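We use cookies to keep this site working and to measure traffic. Accept all | Manage preferences

Notes on repacking phones into two-part boxes. Long thread, mostly for people who do returns and refurbs in small numbers and don't have a packing line.

Context: 296 handsets to box before the end of October. Every one goes into a rigid box with a lift-off lid. The boxes come from Farkance, black outside, white inside, shipped flat inside nothing and nested inside nothing, so they take up a ridiculous amount of shelf.

A rigid box is two trays. The lid is a tray, the base is a tray, and one is slightly larger than the other. All the trouble comes from the word "slightly."

If the gap between lid and base is too small, air can't get out. The lid rides on a cushion and goes down over several seconds under its own weight. It looks expensive in a shop. On a packing table it costs you those seconds on every unit.

If the gap is too big, the lid drops straight on and comes straight off when someone picks the box up by the top. The phone then finds the floor.

Test I use: close the box, lift it by the lid only, hold it just over the table. The base should hang, then start to slide. If it falls at once, reject. If it never slides, put it in the slow pile and see how big the slow pile gets.

Out of the first carton of 12, one fell and three never moved. Same lot number on all of them. Farkance says this is within tolerance, and I have read the tolerance, and they are right.

Humidity matters more than I expected. Board swells. Boxes stored against the outside wall were tighter than the ones from the middle of the room. I moved the whole lot onto one rack and left it overnight before opening any more.

The table. Hard, flat, light-colored, and nothing on it except the unit in hand. A dark box on a white top is easy to find with your eyes, and so is a stray crumb of foam. A white insert on a white top is less easy. Look before you sweep.

Specks and scuffs in the tabletop are fine if you know which ones are permanent. For the first hour you'll try to wipe off the same mark over and over.
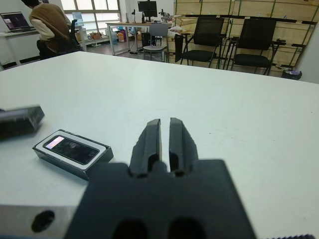

Phone face up in the open box, white walls inside.
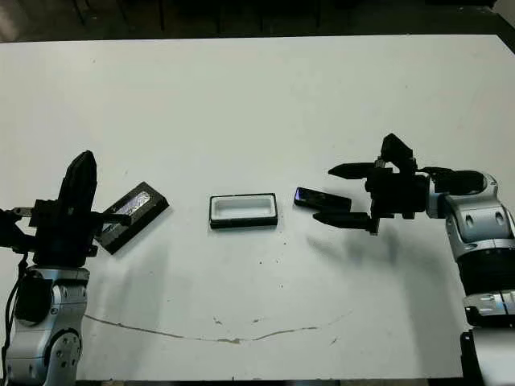
The small white-lined container is empty. Black tray to its left, with the crinkled silver lining.

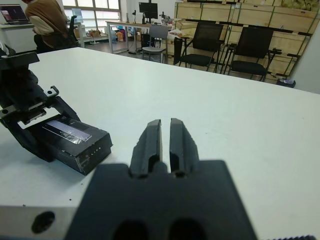

Silver-gray strip on the top face of the black box.
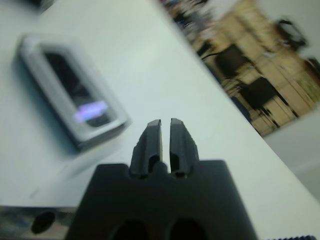

Order of operations, as it stands now:

Wipe the phone. Check the serial against the sheet. Open the box and put the lid to one side, always the same side. Phone in, screen up. Paper on top. Lid.

I put the lid on the left. Doesn't matter which side you pick. What does matter is that it stays there, so your hand goes to it without your eyes going along.

Orientation of the lid: ours has printing, so it has a right way around. Turn it while it's still on the table. Turning it in the air over an open base means you bump the base, the base shifts, and you start again.

Lowering the lid. Two methods.

Method A, level. Hold both short ends, keep it parallel to the table, let go when the rims have overlapped on all four sides. Needs both hands. Works on the loose boxes.

Method B, hinge. Set one short edge over the rim first, then bring the other end down. Air escapes at the high end the whole way. Works on the tight boxes, but if you come in at too steep an angle the inside paper on the lid catches and creases at the corner.

I use B for everything now. Average for the closing step is 18 seconds, and that includes the last bit of travel on a tight one. With A, I was getting stalls halfway down and pressing on them, and pressing is how you get a bulge in the long walls.

Do not press the middle of the lid. If it needs help, press two opposite corners, then the other two.

Depth. Set a straightedge across the base with the phone inside. There should be air between the glass and the straightedge. If the straightedge touches, you have the wrong insert under the phone, or two inserts stuck together. I have had the stuck pair twice. They peel apart if you flex one corner.

Getting the phone out again, for anyone doing inspection: if the well is close to the size of the handset there is no room for fingers. Put a ribbon or a paper pull tab underneath before the phone goes in. Tipping the box over your palm works until the one time it doesn't.

Screen film. Glossy film and gloss on the glass look identical under a window. Tilt the box and watch the reflection at the edge. Film gives you a line a little way in from the glass edge. If there's no line, there's no film, and it goes back to the start.

Related: reflections look a lot like a lit screen. I flagged a unit as powered on and it was just the ceiling. Touch the side button, wait, look again. Units should be off before boxing, and "looks dark from where I'm standing" isn't a check.

Shiny liners. Some people put a metallic liner in the accessory tray. It wrinkles the first time anything is set down on it and it never goes flat again. If you care, buy the laminated kind. I don't care, the tray doesn't ship.

Labels. Ours go on by hand, top face, after closing. Metallic stock from Moltden. It shows every ripple. Start from one end and smooth with a folded cloth, working along the length. Start from the middle and you'll trap air at both ends.

Label stock also hates cold board. The ones I applied early in the morning had lifted corners by noon. After 10 a.m. they stayed down. I haven't tested this properly and I'm not going to, I just start with the wiping and do labels later.

Barcode readers do not love a metallic background. If you have a choice, print the code on a matte white patch. If you don't, scan at an angle. Straight on, you get glare and a beep that sounds like a successful read on the cheap scanners.

Weight check. Full carton, packed and taped, against the reference carton. A missing phone is obvious. A missing sheet of paper is below what my scale can resolve, so paper gets counted out in bundles of 12 before I start a carton. If there's a sheet left at the end, something got closed without one.

Then you open boxes until you find it. Method B in reverse: lift one short end first, let the air in, then the other. Pulling straight up on a tight lid makes the base drop suddenly.

Reject pile, so far: crushed corners are the biggest group, all of them from shipping, none from packing. Then creased lid paper, all mine, all before I lowered the angle. Then two boxes with glue on the inside wall.

Glue inside the wall is worth a separate check, by the way. Run a dry finger around the four inner faces of the base. Takes no time. A dried bead of glue will scratch an aluminum frame on the way in.

Someone asked whether to switch to a sleeve and drawer box. I tried samples. Closing is faster and alignment is easier. But the drawer opens in transit unless you band it, and banding is a whole extra step. Stayed with lift-off.

Someone else asked about foam versus molded pulp for the insert. Pulp sheds. Fine dust, gray, settles on the glass. Foam doesn't shed much but it grips the phone unevenly. I'm on a folded board insert, which does neither and has to be folded by hand. The folding goes on in the evening.

Still open: whether to pre-sort boxes into tight and loose before starting a carton. Sorting costs one lid lift each. Mixing costs a change of rhythm every few units. I'll run one carton each way and post the times under this.

Also open: the supplier is offering a lid with a half-moon thumb cut on each long side. It would vent the air and give you something to grip. It also lets dust in. Samples are on the way. If anyone has run thumb-cut lids through a humid month, I'd like to know whether the paper wrap peels at the cut.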